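From the parish office, in a hurry again, sorry. Printer goes at 4 p.m. and I still have the pilgrimage notes to type up, so bits and pieces as they come.

The August walk to Grorna is on. Sunday, after the early Mass, leaving from the side door and NOT the front as we did last year. The route is 11 miles, the same one as before except for the stretch past the Dodard farm, where the bridge is closed and we go round by the creek. Adds a hill. Bring water. Bring a hat. Rosary at the first stop, litany of the saints at the second, silence from the Kalinowski cross to the chapel door, please, and that includes phones.
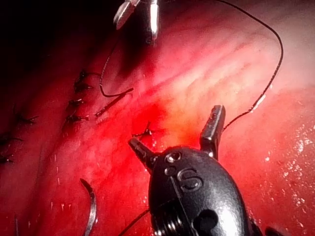 Vol. 53, No. 11

Matěj Jireš is leading the singing. He has asked for the old tunes this year, so the blue booklets, which are in the cupboard under the choir stairs. If you took one home after Easter bring it back. The refrain for the walk is Psalm 121, I lift up my eyes to the mountains, and he will go over it with anyone who wants after the Thursday Mass. No need to read music. Altos needed, as ever.

Confessions at Grorna from noon. Two priests, one in the chapel and one on the bench behind it (weather allowing). Mass at 2 p.m. Father's theme is patience in prayer, taken from the widow and the judge in Luke 18, and he suggests reading the passage the night before. It's short. Read it twice. He also asks that intentions be written on the cards and not handed to him on scraps on the way in. Cards are on the back table, box next to them. They will be carried to the altar at the offertory and stay at the chapel through the month.

Bus for those who can't walk. Leaves the parking lot at 10:30, back by 5. Asiser is doing the driving again and they want the list ahead of time, so please put your name on the sheet and say if you need the step. Walkers who want the bus home also need to sign, there was a muddle over that last year and people were left standing.

Fund for the chapel roof: now more than 2000 dollars, thank you all. Second collection that Sunday goes to the same. Envelopes in the pews. The north side is done, the south side has to wait until the slates come.

A few other things.

Morning prayer moves to 7:15 for August only. Same place, use the north door as the other one sticks.

The Tuesday group is starting on the Book of Ruth. Four chapters, one a week, coffee after. You dont need to have been before and you don't need your own Bible. Bring one if you like a particular translation, we had three going at once for Jonah and it made for good talk.

Prayers for the sick are on the second Friday, with anointing for anyone who is ill or waiting on an operation. Call the office if you would like Communion brought to the house or the hospital. We don't always get told when someone is admitted, so please do ring.
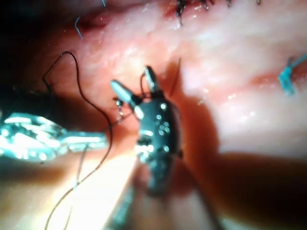 Robotic needle driver with suture thread.

Flowers for the Assumption: sunflowers and anything from the garden, buckets will be in the porch the evening before. Herbs too, for the blessing, tied in small bunches. String provided.

Items for the next issue to the office by noon on the usual day, typed if posible. Handwriting takes me forever.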